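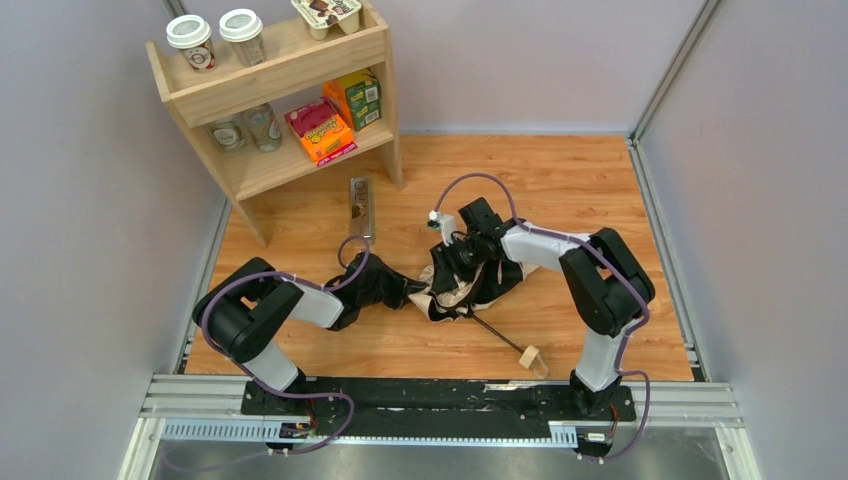 Rebecca Greco would have spent the whole grant on a single arm, a big one, and she still brings it up at planning meetings. One good arm with a long reach, she argues, beats two small ones that have to be kept out of each other's way. Her colleague Gianni Guerra heard her out, agreed that she had a point, and went right on pricing pairs.

He won, and the pair he picked is why I drove out to Rurano, the packaging shop where the two of them plan equipment. I came for the robots and stayed for the spreadsheet. It's a wonderful spreadsheet! There's a line for everything: arms, mounts, cables, spare grippers, groceries. Yes, groceries. If you want a machine to handle soft bags and cartons, you have to buy soft bags and cartons, and you have to keep buying them as they get squashed.

Guerra had priced the arms to the dollar in his first draft and left all that other stuff to a single row called "misc." Greco made him break it out. The row came to 2,000 dollars once they had listed what was in it, and the purchase was put off until December so the new total could go through properly. Both of them think the wait paid for itself.

"You can get a fair price on an arm in one phone call," Guerra told me. "The price of everything touching the arm takes you a month."

He asked three suppliers for quotes and got three very different documents. Budbridge sent a single page. Zandside sent a thick packet with the cables listed by length, which he loved. Cocco's was the cheapest until he noticed that the table and the mounting hardware had been left out. His advice to anyone doing this for the first time is to write your own list before you read theirs, then make each supplier fill it in, in your order and with your names for things.
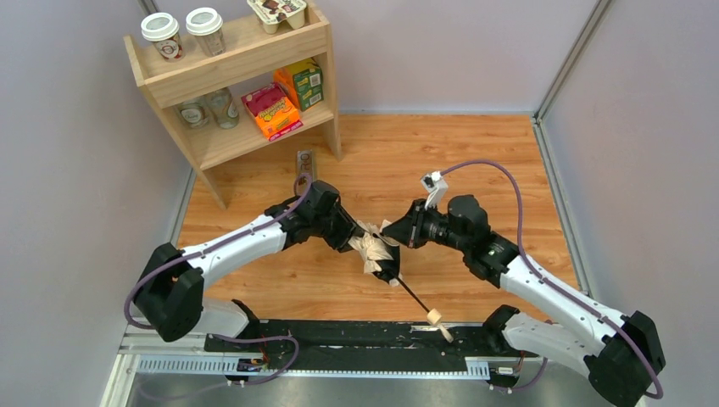
Plan for the handoff

The case for a pair rests on jobs where one hand holds and the other works. Bags are the classic one. They slump and fold over on themselves, and a single gripper tends to push them around the table. With two, you can pinch one side and go after the other. Greco grants this much, though she would like it noted that a clamp costs 25 dollars.

If you're leaning toward two, budget the space between them as carefully as the arms. Rurano taped out the reach of each on a bench before ordering and kept sliding the tape closer together until the overlap looked generous. Florêncio Bettencourt, who ran the install, also asked for cable slack at every joint, and more of it than the drawings called for. He put in 100 dollars for longer cables on day one and has never regretted it.

Then there's the matter of seeing. Overhead cameras give you the whole table, but an arm leaning in can hide the very thing you care about. A second view near the gripper is a modest add-on next to the price of an arm, and I'd put it in the first order and skip the nicer monitor.
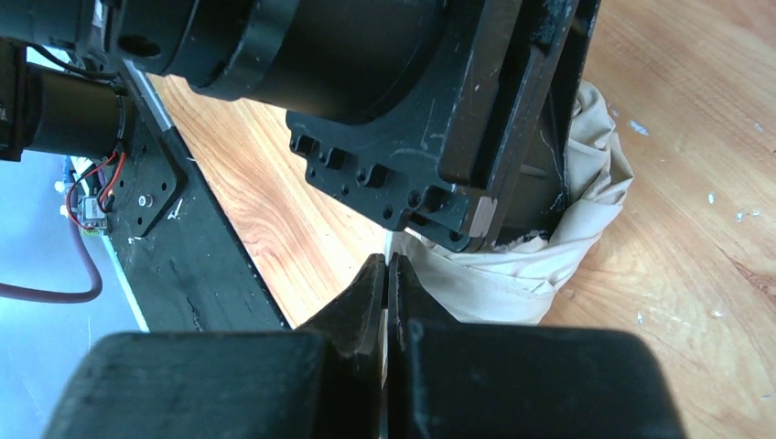 Used equipment deserves a place in any small budget, and I say that as somebody who loves a fresh box. Loredana Cattaneo buys secondhand for a shop down the road and walked me through what she checks. Looks come last. Chipped edges on a black plate, or fine curved scratches like the ones across this one above its row of notches, don't bother her at all. What she wants to know is whether the joints move smoothly and whether the seller can still get parts. She'll ask for the fasteners too, and a copy of whatever software the last owner ran - that one gets forgotten all the time.

Cattaneo holds back 300 dollars from every purchase for fingers and pads, the parts that meet the work. Guerra has copied the idea into his own sheet, in a row of its own.

Greco, meanwhile, has started a new tab for next year. It has one arm in it, a big one.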